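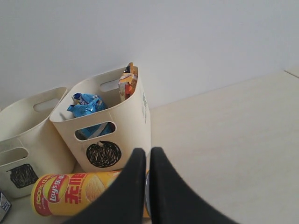
How to sort snacks into baskets without making more work for yourself

Print this page | E-mail this page

I don't much like storage baskets. Most of the ones sold for snacks are a way of moving a mess from a cupboard into a tub, and then the tub goes in the cupboard. Peter Jireš swears by them and has talked half of our street into buying some, so I gave it a month. A few things did work and I've set those out below. The rest I've left to the people who sell labels.

What you need

Two baskets, no more. Get ones with handle holes cut in the sides, because you will be dragging them off a shelf with one hand. I paid too much for a Jostdale pair. Helo do a cheaper one that is 34 cm long, and I can't tell you what the extra money buys. You do not need dividers. Measure the shelf first: mine is 35 cm deep and the first basket I brought home went straight back.

Step 1. Get everything out

Put the lot on a table or a clean bit of floor. Every guide tells you to do this and for once they're right. Don't start grouping things by colour. It looks lovely for one evening.

Step 2. Split by shape

The usual advice is to sort into sweet and savoury. I tried it and it fell apart as soon as the shopping came in, because a basket full of crisp bags has no room for anything with corners. Sort by how things stand up instead:

- Soft bags that puff out go at one end, pushed against the wall of the basket.
- Tall, narrow packets stand upright at the other end, with the tops showing.
- Tubes and cans stay out until last.
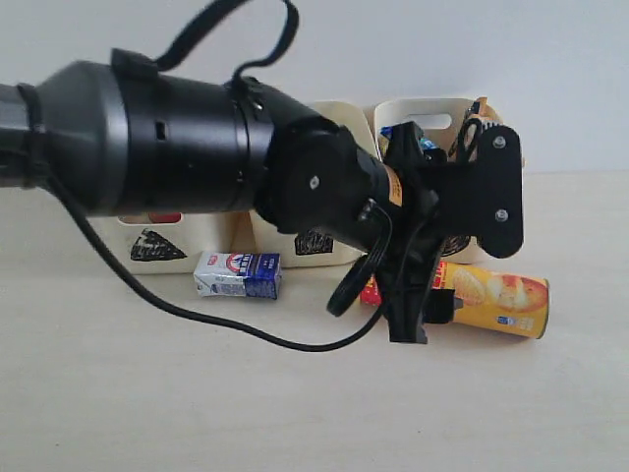 Tabletop sorting, with the yellow can still outside the carriers.

Cardboard carriers are fine if that's what you have. They cost less, and for dry packets I see no reason to be snobbish about them. I wouldn't trust one on a damp larder floor.

Step 3. Fill the basket, then stop

Bags first, as low as they'll go without crushing. Then slide the tall packets down the side. If a packet leans, move the bag across until it holds it up. A top poking over the rim is no bad thing, as you can read it from above. Two layers is where I'd stop, whatever the packaging says about capacity. Anything on the bottom of a third layer will be found in December.

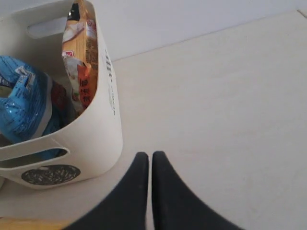
The holes in the sides are more use than the labels, to my mind. Turn the basket so that one faces you on the shelf and you get a rough idea of what's left without pulling it out. Danica Jireš writes the contents on a card and ties it to the handle. I lasted four days with that before the card was wrong.

Step 4. Deal with the tubes

A crisp tube laid on its side will roll, and one laid across the top of a basket squashes whatever is underneath. Stand it in a corner if the basket is deep enough. If it isn't, leave it on the shelf beside the basket and don't feel bad about it. It already has a container. It is a container.

Step 5. Topping up

Old packets to the front, new ones behind. Check the dates while you're there. Open bags need a clip, and a clothes peg is as good as the 242-piece clip set Kristýna Vávra was given, most of which is still in the drawer.

Does it save time?

A little. Putting the shopping away is quicker, and I've stopped buying the same crackers twice. I am not convinced we eat any less, which was Peter's big claim. If your snacks already fit on one shelf and you can see them all, keep your money.

Last updated: December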